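Forums > Manipulation > Methods and Results > Wrist cameras on the grocery task

This site uses cookies to keep you logged in. Accept / Manage

**plaltard_fan**
Okay, posting this before I talk myself out of it. You all know the grocery setup by now (fake vegetables, basket on the floor, two arms). We've been arguing in our group about whether the wrist cameras earn their keep or if the head camera could do the whole job. So in October we trained the same Hastent policy twice — once with all the views, once with head only — and ran 67 trials each. With wrist views the placement success was 13 points higher! I really expected it to be a wash.

The wrist view isn't pretty, by the way. You get a lot of sleeve.

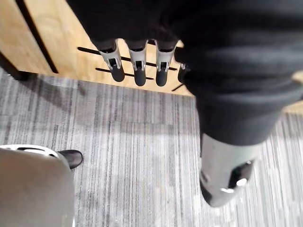 Wrist view over the carpet, fingers near the slots in the wood panel.

**hyun_bench**
Thirteen points over 67 trials is not much to hang a claim on. How many training seeds?

**plaltard_fan**
Two per condition. I know, I know. Both went the same direction, but I wouldn't bet my car on it.

**hyun_bench**
Two seeds is a coin toss with extra steps. I'd also like to see the head-only policy with the crop bumped up, before you give the wrists all the credit. We had a "wrist effect" on Dillby that shrank to almost nothing once the head image wasn't being squashed to a postage stamp.

**plaltard_fan**
That's fair, and we did not try the bigger crop. It's on the list now. What makes me think it's more than resolution is where the failures land. Head-only does fine on the approach and fine on lining up over the basket. Napa cabbage is a good case to think about: it's big and pale, and from up top you can tell pretty well where it is compared to the opening.

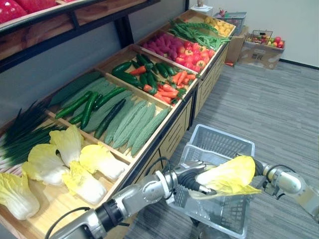

Then it gets down near the rim and things go sideways. The head-only policy tends to let go early, or it hovers and dithers for 5 seconds like it forgot what it came for. I scored a dither as a failure if it ran past our time limit, and that's most of the gap right there.

**Diệp Vi**
I did the scoring with plaltard_fan, so let me disagree in public (sorry!). I think the dither rule inflates the number. If you drop the time limit and only ask whether the item ended up in the basket, I get a smaller gap. Still there, just smaller. I'd report both.

**plaltard_fan**
We went back and forth on this over lunch and she's mostly won. Both numbers are going in the writeup.

**hyun_bench**
Thank you, Diệp Vi. What about the smaller stuff? Cabbage is the easy end of the shelf.

**plaltard_fan**
We've only scored vegetables. For the little white figures with faces I have wrist footage and no numbers, so don't quote me on those. Lots of black sleeve in there again, but you do get the slotted walls and the basket floor, and I think that's the part the policy likes.

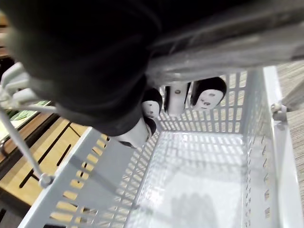

**What I'd change next time**

More seeds, first of all. Then hyun_bench's bigger crop, and a run where we black out the wrist views only for the last stretch before release. If the gap shows up there too, I'll feel a lot better about the story. I'd also freeze the scoring rule before anybody watches a single trial — we wrote ours halfway through and it shows.

Comments (3)

**gripmonkey**
We see the same hovering near the rim with head only. Never measured it, though.

**tallow_9**
Did you randomize the order of the two policies? Lighting drifts a lot over an afternoon.

**plaltard_fan**
@tallow_9 We alternated them in blocks. Good question, I should've put that in the first post.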